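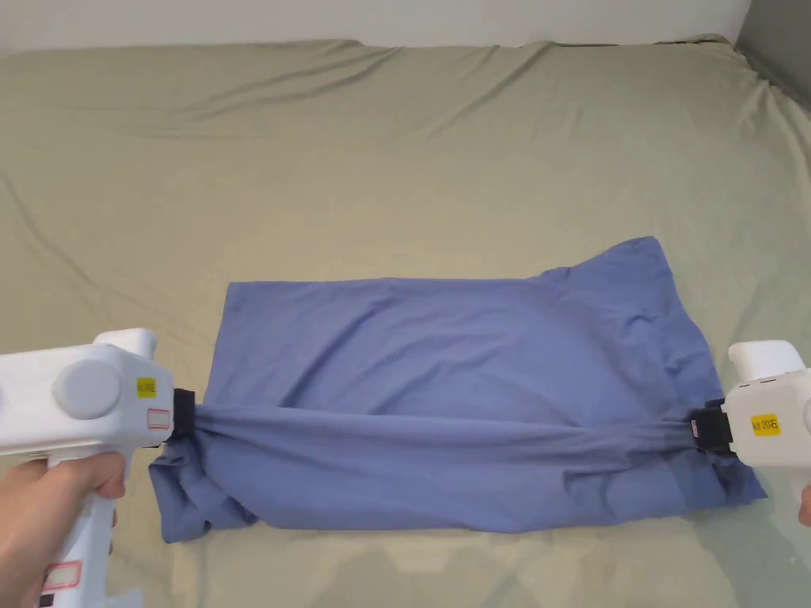

Two hand-held grippers, one blue shirt, fabric pulled tight between the jaws.

Nudalmont Forum > Teaching by Demonstration > Laundry and soft stuff

Is folding by hand-held gripper teaching the robot anything?

tamuno_e
October 7, 2019, 8:14 am
I've read the Danladi write-up twice now and I'm not sold. The claim is that a person holding two grippers can show a robot how to fold a shirt, and that the recordings carry over to a pair of arms bolted to a table. Maybe. But look at where the hands are when you pull fabric tight from both sides. A person does that with loose elbows and a lean from the waist. Our arms at work can't lean. Half the wrist angles I'd use on a bed without thinking are ones our left arm refuses.

I spent most of February driving arms by remote control for towels. It was slow and miserable, but every motion I recorded was one the arm could make, by definition. What am I missing?

morenike_n
8:41 am
You're missing how bad remote control is at cloth. You can't feel when the fabric is about to slip. I drove the Vukach rig for one full shift and had 10 folds I would show to another human being. With hand-held grippers I had more than that before coffee. They were ugly too, but I had them.

tamuno_e
8:52 am
More of something, sure. More demos the arm can copy? Did you check?

morenike_n
9:05 am
We filter. Anything the arm can't reach gets thrown out before training. On our last batch that was 249 recordings in and I don't remember how many out, I'd have to look. Not most of them.

tamuno_e
9:07 am
"Not most of them" is doing a lot of work there. Please do look.

b_akande
9:30 am
I'm somewhere between you two. Reach can be fixed by putting the shirt closer, or by telling the person to stand still and keep their feet planted. What bothers me is the bed. A mattress gives when you press on it and a table doesn't. If I pinch a hem on a mattress I can push the jaw down into the sheet and let the bed forgive me. Do that on a table and you either stall the motor or scrape the finger. I've replaced fingertips over this.

Also wrinkles in the sheet. A camera looking down at cloth on cloth has a harder job than a camera looking at cloth on a plain board. You can call that good practice for the robot or you can call it noise, and I've heard both from the same person in one meeting.

ekko_afolabi
10:12 am
Somtochukwu here, I do the recording sessions for our group so I'll defend the bed a little. People fold on beds. If the robot only ever sees a board it'll be lost in a bedroom. And you have to start with the shirt in a mess at least part of the time, or you've taught it to fold shirts that were nearly folded already.

Practical stuff, for anyone trying this:
Close on the edge of the cloth, open, try again if you caught two layers.
Don't reach across your own other hand.
Lift before you drag.
If the sleeve goes under the body, leave it in the recording and fix it there. You want the fixing.
Stop when you're annoyed. It shows up in the data as yanking.

funmi_eze
10:40 am
Disagree on leaving mistakes in! We did that and the robot learned to make the mistake so it could do the fix. It would tuck the sleeve under, pause, then pull it out again, very proud of itself. We cut all of those and started over.

ekko_afolabi
10:48 am
Then cut the part where it goes wrong and keep the part where it's put right. Start the clip with the sleeve already under.

funmi_eze
10:55 am
That's extra labeling by hand for every clip, and who is doing that? In our shop it's me. I'd rather mess up the shirt on purpose before I hit record.

b_akande
11:02 am
Funmilayo's way is also what the Farnusari notes suggest, for what it's worth. I don't trust those notes on much else. Somebody asked me to paste the piece about equipment, so:
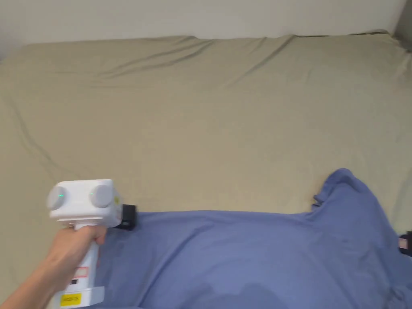 Does the robot have to be in the room while demonstrations are recorded?

Only the grippers and their tracking are needed for recording. The arm comes in later, when the recordings are replayed or used for training, and it should carry the same type of jaw as the hand-held unit.

tamuno_e
11:20 am
"Should carry the same type of jaw." So much is hiding in that one sentence. Same jaw, same opening width, same grip force? A person squeezing a trigger eases off when the cloth bunches up. Is that squeeze recorded or only how far the jaw is open? If it's only the opening, then the robot gets the shape of the motion and none of the touch, and we're back to my complaint about remote control. You can feel the slip, Morenike, great. The robot never gets to.

morenike_n
11:34 am
On ours it's the opening only. OK, that's fair. I'd still say my motions are better for having felt it. I slow down before the slip, and the slowing down does get recorded.

tamuno_e
11:41 am
It gets recorded with no reason attached to it. The robot will slow down in the same spot on a shirt that isn't slipping.

b_akande
11:50 am
That part I've seen happen. Ours hesitates at the hem every single time, any shirt, and we think it got that from one operator.

ekko_afolabi
12:26 pm
Use more than one operator then. We rotate 6 people and the odd habits mostly wash out. Left-handers especially are worth having. And switch which hand moves first, because a one-handed approach and a two-handed pull are different skills and most people only record the one they like. 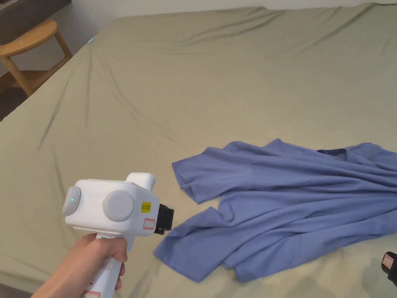

At the shirt: jaws right next to a rumpled T-shirt, short sleeve out to one side.

funmi_eze
12:58 pm
A rumpled start like that is where our success rate falls apart. From flat, the robot does fine. From a heap it grabs whatever is on top and hopes. I don't think more demos fix it, I think people look the shirt over, find the neck and make a plan before their hands move, and none of the looking is in the recording.

tamuno_e
1:15 pm
Thank you, yes. That's a better version of what I was trying to say this morning.

morenike_n
2:03 pm
I looked it up. Out of the 249, the reach filter dropped around a third. So I was right that it's not most, and Ekaette is right that it isn't nothing. Nearly all the dropped ones were wide pulls with both arms out.

tamuno_e
2:10 pm
Wide pulls, which is the part of folding a shirt I'd most want it to learn.

I'll make a deal. Send me a set with the feet planted and the shirt kept close, and I'll run it on our 2 arms against my towel data, retrained on shirts. Same jaws, plain table, no mattress. If yours beats mine from a heap start I'll stop complaining in this section.

morenike_n
2:14 pm
You'll complain somewhere else. But fine, I'll start recording tomorrow. Do you want the misses left in?

tamuno_e
2:16 pm
Leave them in and mark them. I'll cut them myself.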